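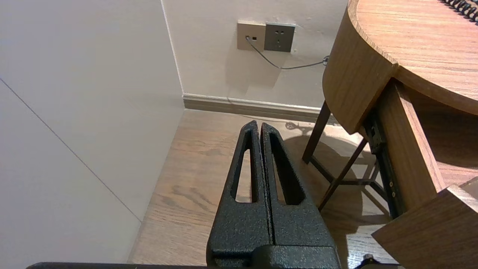
# Borkinstead Room Corners

Borkinstead Room Corners is a small collection of notes and pictures about the places where floor, wall and wiring meet in ordinary rooms. People who fit floors know these places well, but they are hard to find in catalogs, which prefer the middle of the room. We wanted the baseboards, the seams between panels and the wall plates, all in their normal state. A typical entry has a light oak-toned floor with knots in the planks, a beige baseboard with a darker band low down, and two square plates next to each other on a cream wall, with a thin gray cable plugged into the tan one. In the notes such a pair is written as one item, `plate_pair`, and the cable has its own line.

Print this page | E-mail this page

## What is inside

The collection has 483 entries from 19 rooms, in 2 folders:

- `corners/` – inside corners, with the floor visible
- `edges/` – straight pieces of baseboard, without a corner

Each entry has a short text file with the same name. It gives the floor tone, the wall color, the type of baseboard and the things mounted on the wall. Colors are given by eye. We did not use a color chart, so "cream" and "off-white" can be quite close to each other.

## How to read the notes

The floor comes first, then the walls from left to right. A seam is noted only if it can be followed for most of its length. If a cable leaves a plate, please look for the word `runs` and a direction. We do not write where a cable ends when the end is not visible.

## Known problems

Dark floors are rare. The rooms in Clumamton were all finished in the same year and look very similar – please do not put them on both sides of a split. Two entries in `edges/` have the old word "skirting" in place of "baseboard". This will be corrected in March.

## Contact

Corrections are welcome and can be sent to Bram Van Hecke, who keeps the list of changes. Please give the entry name and the line.

Last change: 2/18/20

Home | Files | Notes | Changes | Contact

Related items

Nigam Door Frames
Flarker Stair Notes
Borkinstead Window Sills, first part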